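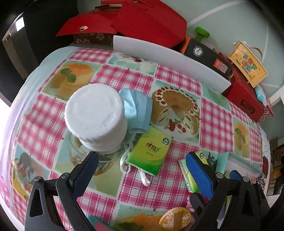 Week 4: Stuff We Own and What It Says

Hi all, these are my notes from Wednesday's talk, tidied up a bit for the people who missed it (you know who you are!). The reading was the first half of the Farías chapter on household lists, and I promised I'd go over the part we rushed.

So, probate inventories. When somebody died in Jindstead, two neighbors walked through the house and wrote down everything worth money, room by room. We have 325 of these lists for the town, and I've read 37 of them closely, which is why I keep going on about pewter. What I love is how bossy the neighbors get. "One old chest, not good." Thanks, fellas!

Three terms you'll need for the quiz in August:

Movables: anything you can carry out the door. Beds count, ovens don't.

Appraiser: the neighbor doing the writing. Often he couldn't spell, so read it out loud and it'll usually make sense.

Lumber: old or broken things shoved in a back room. Nothing to do with planks. I got this wrong for a whole year in grad school.

Dušan asked a great question about what's missing. Cheap things mostly don't show up, and neither do clothes the family had already handed out. A list with no spoons doesn't mean they ate with their hands.

For next time, pick one room in your own place and write it up the way an appraiser would, prices included. 300 words is plenty. Renata and Vojtěch, you two are reading yours aloud first. Bring the Prorkbridge map too, the big folded one, and please don't write on it in pen.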